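Travel Writing Workshop, Jillton
Handout 4: Writing about a trip in bad weather
Revised 10/7/25

Most travel blogs are written as if the sun were always out. Readers know better. A wet week in December can make a stronger post than a beach, provided the weather stays in the background after the first paragraph.

Opening

Start at a place and a time of day. "We got off the ferry at Toma at four and the lights were already on" is enough. Leave the packing and the airport out unless something went wrong there.

Weather

Mention it once, plainly, then show what it changed: a closed path, a longer lunch, a museum you would have skipped. The sample post on Vira spends 200 words on rain before the writer leaves the hotel. Cut that to 25.

Numbers

Use the ones a traveler can act on. The tower at Grelent has 832 steps, so say so. The year the tower was repainted can go.

Complaints

One per post. Give the price, the wait or the noise level and move on.

Layout

Keep pictures in a group if the text doesn't depend on them.
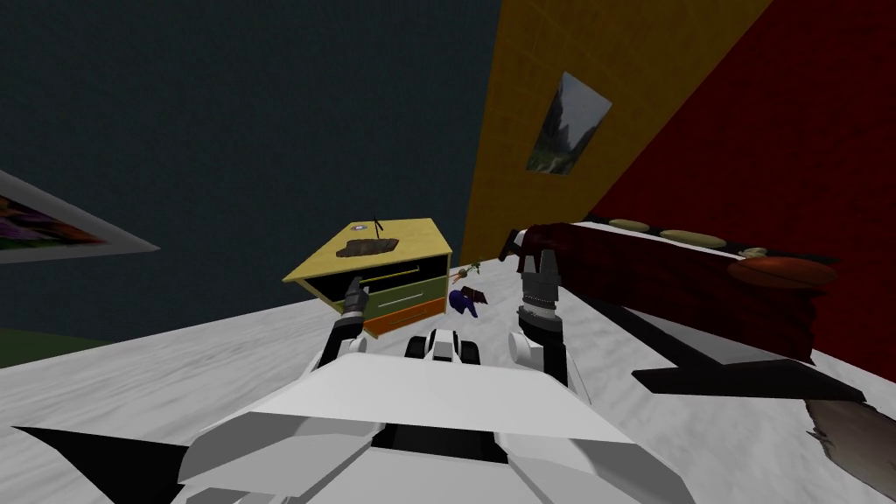
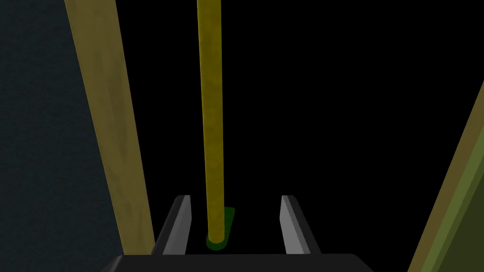
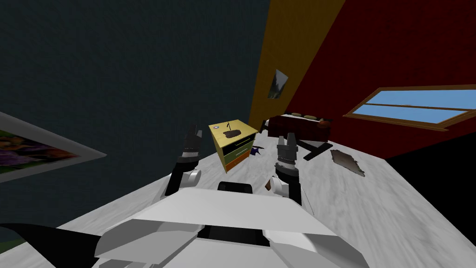
Ending

Stop at the last thing that happened. A bus ride home will do. Don't tell readers to visit soon, and don't list what the trip taught you.

For next session

Write 500 words on a day trip that did not go as planned. Use past tense and first person. Bring two printed copies, double spaced, with your name on the back. We will read the openings aloud and mark the first sentence where the trip really begins.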